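Search Search this site Enter keywords

Small tins, slow work: a talk with the owner of Feltham Candles

The owner of Feltham Candles started pouring at home in Lurnside nine years ago, in January, after the furniture shop where she kept the books closed down. She asked that we leave her name out. "Put the shop's name in," she said. "People who want me can find me there."

Feltham sells at the Flanley craft market and through a few gift stores. She makes three kinds of things: pillar candles, tapers, and candles poured in tins. The tins are what sell. Last year she filled 476 of them, and she would like to keep it close to that.

"I could make more," she said. "Then I'd be hiring somebody and renting a unit, and I'd be back to doing books all day."

She did not start with tins. For the first two years everything went into glass jars, and the jars broke in the mail. A customer sent one back in a padded envelope with a note asking if it was supposed to rattle. She switched to tins that month.

Plain silver tins came first. They were cheap and they looked it, she said. The speckled ones came from Noiphan, a small supplier she found through another seller at the market. She ordered a box of 24 to try and put them at the front of her table.

"People picked them up before they smelled them. With the silver ones they'd lean over and sniff and walk on. The speckled ones, they wanted to hold."

I asked whether the color has to match the scent. She used to think so. Lavender went in purple, rose went in pink, and anything that smelled like laundry went in blue. Then she ran out of blue one fall and put the linen scent in pink, and it sold at the same rate. Now she fills whatever is on the shelf and relies on the label.

The lids matter more to her. A lid that sits loose lets the scent go in a few weeks, and a lid that sits too tight gets complaints from older customers. She tries every lid by hand before she pours, and the bad ones go in a bin for buttons and pins.
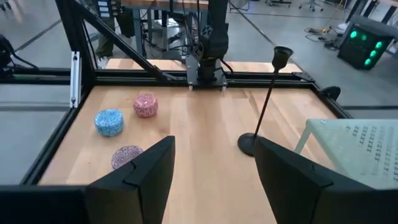 The candlestick side of the business is smaller. She doesn't make holders herself but buys plain black ones to go with the tapers. "I like a thin stem and a heavy bottom," she said. "If the bottom is light, I won't sell it. I had a brass one go over on my own kitchen table and it took me a whole evening to get the wax out of the cloth."

Her tapers are hand dipped, 16 dips each, with a wait between every one. She trims the ends with a paring knife so they fit a standard cup. If a customer's candle is still too fat, she tells them to hold the end in hot water for a minute and press it in.

What does she burn at home? Mostly the rejects, she said, the ones with a sunken top or a wick off to one side. They burn fine if you keep the wick short.

She has a few scents planned for winter, including a pine she has tried four times and thrown out four times. "It keeps coming out like floor cleaner. I'll give it one more go."

Tins can be returned to her table at the market for a dollar off the next one. Wipe them out first, please.

Last updated: August 2025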